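When the Grip Lets Go
A home-tidying project lost months of work to a fault smaller than a fingernail

May 2018

The first report was a dropped pillow. The second was a dropped pillow in a different house. By the time Sillutum's field crew had logged a third, the engineers back at the Gundstead workshop had stopped blaming the pillows.

Sillutum builds software for robots meant to pick up after people. To teach it, the company sends workers into family homes with hand-held grippers, the same two-fingered design that will one day go on an arm. The worker squeezes, lifts, carries and lets go. A camera on the tool records all of it, and a sensor in the handle logs how far the fingers have closed.

The sensor was where the trouble sat. On tools from one production run, a small magnet that tracks the finger position had been glued in with too little adhesive. After enough squeezing it shifted in its seat. The fingers still moved properly and the worker felt nothing wrong, but the log said the gripper was open wider than it was.

A robot trained on those numbers learns to stop squeezing early. With a hard object that hardly matters, as the pads meet the surface and the error gets lost. Soft things are another story. A plush toy gives way under the pads, so the right width is the whole job, and the test arm at Gundstead kept closing to a point where it had fabric but no hold. It would lift a stuffed animal a few inches and lose it.

The project went after bedrooms first for that reason. Children's rooms are full of soft items in odd shapes, lying on top of other soft items, and they are hard to find in a lab.

By the time the fault was traced, 1,608 recordings had been made with tools from the bad run. The company's first plan was to correct the numbers in software. That failed because the magnet had not moved all at once. It crept, and by different amounts in each tool, so a recording from the morning could not be fixed with a figure measured that night.

There was a safety side as well. The test arm had a rule that raised its motor force if it believed the grip was too loose. With bad readings it could push up to 4 times harder than intended before a limit cut in. The limit worked and no one was hurt, but Sillutum pulled the arm from use until the rule was rewritten. The force cap now runs on motor current alone and ignores the position reading.

Khurana, the supplier of the sensor housings, changed its gluing step and now holds back parts for a pull test. Firkura, a small inspection firm, was hired to go through the rest of the tool. It found a loose cable clip and a worn trigger spring - nothing that would spoil a recording.

Work in homes started again with rebuilt tools and a shorter leash. 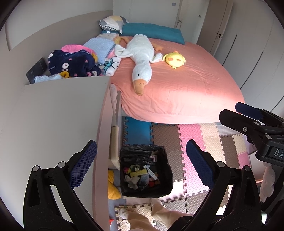 What changed in the field

Each tool is now checked against a metal gauge block before a session and again after 20 grasps. If the two readings disagree, everything between them is thrown out. Workers dislike the interruption, and sessions run longer. The company plans to keep the rule through August and then look at whether the interval can be stretched.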